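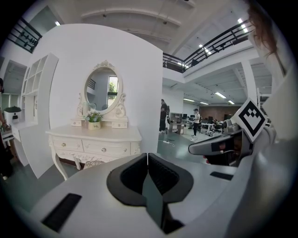

Spent Monday afternoon at the Karakaya open day. Went for the talk on collecting manipulation data with hand-held grippers, stayed for the floor session. Notes follow, mostly for my own use.

The talk first. Their argument is that teleoperation is slow and tires the operator, so they record people doing the task directly and train on that. Fine as far as it goes. The slide gave 500 demonstrations for one household task, with 70 held back for evaluation. I asked how the 70 were picked. At random, apparently. I'd have held back whole layouts.

Their recording software is called Oner. It logs gripper width, pose and video on one clock. Sync is checked at the start of each session and again at the end. Drift in between is interpolated, and I would like to see the numbers on that.

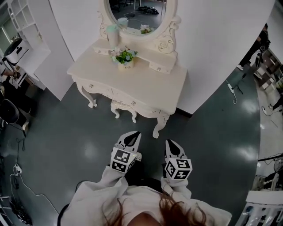 Pose tracking is the part I came for. Kalel, the older rig, relied on visual odometry alone and lost its position whenever the operator turned quickly. The current approach adds printed markers. Each gripper has a cube with patterns on its visible faces, so a turn of the wrist needn't leave the tracker with nothing to look at. My worry would be the floor by the vanity, which is glossy and throws back the overhead lights. They said exposure is locked before recording.

Question from the back about mirrors. Good question. Reflections can give false features, and the answer was that they mask them by hand for now. That won't scale past 2 or 3 rooms.

Vutov had a short slot at the end on turning the recordings into robot motion. Main point: reach limits. A person leans without thinking and a fixed arm can't, so a share of every set gets thrown out. No figure given for the share.

Slides are promised by the end of the month. If the drift numbers are in there I'll add them to this thread.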